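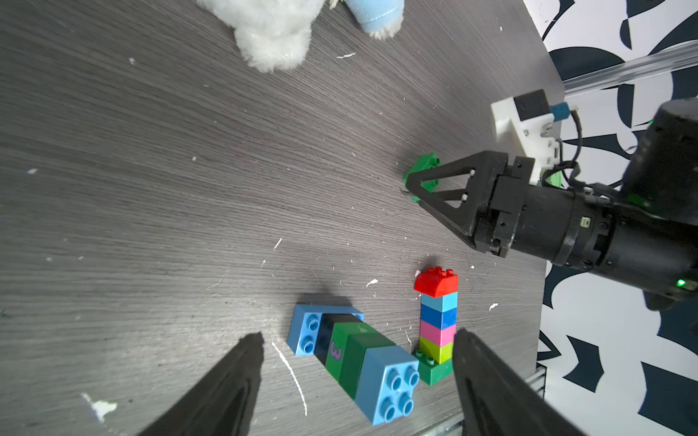 Wrist view from the left arm, tower between the fingers, right arm over by the small green brick.

I redo the finger alignment on our two-arm Puvis cell whenever I swap fingers, and it's easier than the manual makes it sound (the manual is 58 pages, so that's a low bar!).

First, park both arms and kill the air of mystery: open the Zorlow panel and write down the current offset. Mine was 2688 before I started in July, and I was very glad I'd kept it.

Next, snug the finger screws by hand, just until the finger stops wiggling. Jog the gripper down over a stack of big toy bricks, slowly, and watch the wrist view. You want both fingertips in sight with the stack between them. If one side touches early, back off, nudge the offset by 2 and try again.

Then check the cables on the other arm – leave enough loop for a full wrist turn. Guadalupe Nava taught me to do that turn by hand first, with the power off.

Save, restart, and run one slow pick before you go back to normal speed.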